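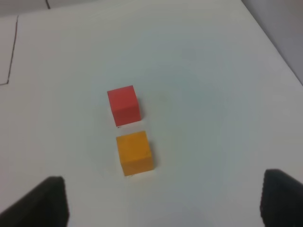
How much money should a department set aside for its first robot arm? For the Cetton teaching program we ask every department to plan for the whole work place and to see the arm as one part of it. A table, a gripper, a wrist camera, a computer and spare parts all belong in the same request. The objects for the exercises are the smallest line of the budget. Two wooden cubes, one red and one orange-yellow, on a plain white tabletop are enough for a first lesson in picking, and they can be used for years. Please do not spend your time comparing prices of cubes. Spend it on the service contract.

Who can send a request?

Any department in Sallstead or Drumstead which has a course with a laboratory part. The head of the department must sign it. If two departments want to share one arm, they send one request with two signatures, and they must write who keeps the key.

What is the last day for requests?

Monday, May 13, 2019. Requests which come later are kept for the next round. The decisions are sent in June.

Which costs are often forgotten?

Gripper pads are forgotten most often. Students close the fingers on the table many times in the first weeks, and the rubber does not like it. One set of pads costs $7 and we advise you to order more than you think. After this comes the mounting plate, which the supplier sells separately for $470. Some departments also forget that the arm must be delivered through a normal door. Please measure the door.

Do we need a camera on the wrist and also one above the table?

For the basic course the wrist camera is enough. The one above the table costs $523 with the stand, and it is useful if you want to record the complete movement of the arm. You can add it in the second year – the cable channel is already prepared in our standard table.

Why does the standard table have a white top?

Colored objects are easy to separate from a white background, so the students get a first result in one afternoon. A black or very shiny top gives more trouble with the camera settings. If you already own a table in another color, you can buy only a white board and put it on top. It must be fixed well, because a board that moves will make every position wrong.

Can we buy a used arm?

Yes, but please speak first with Darius Chiriac, who checks the used equipment for us. He will ask for the operating hours, the version of the controller and the date of the last service. A used arm without a controller is never a good purchase, also when the price looks very friendly.

What does the service contract include?

With Çınar, the supplier for the present round, the contract is $1496 for each year and each arm. It covers one visit, calibration and repair of the joints. It does not cover the gripper fingers or damage from liquids. You may leave the contract out of the first year if the warranty is still valid, but write it in the plan for the second year.

Must we pay for training of the staff?

No. The first training day is included for two persons from each department. Additional persons can come if there are free places – ask before you book any travel.

Can the money be moved from one line to another after approval?

Small changes between accessories are allowed without asking. A change in the type of arm or gripper needs a new approval, because the safety paper is written for one exact combination.

Where do we send questions which are not answered on this page?

Write to Estrella Olvera in the equipment office. Please put the name of your department and the room number in the first line of the message, and attach the offer from the supplier if you already have it.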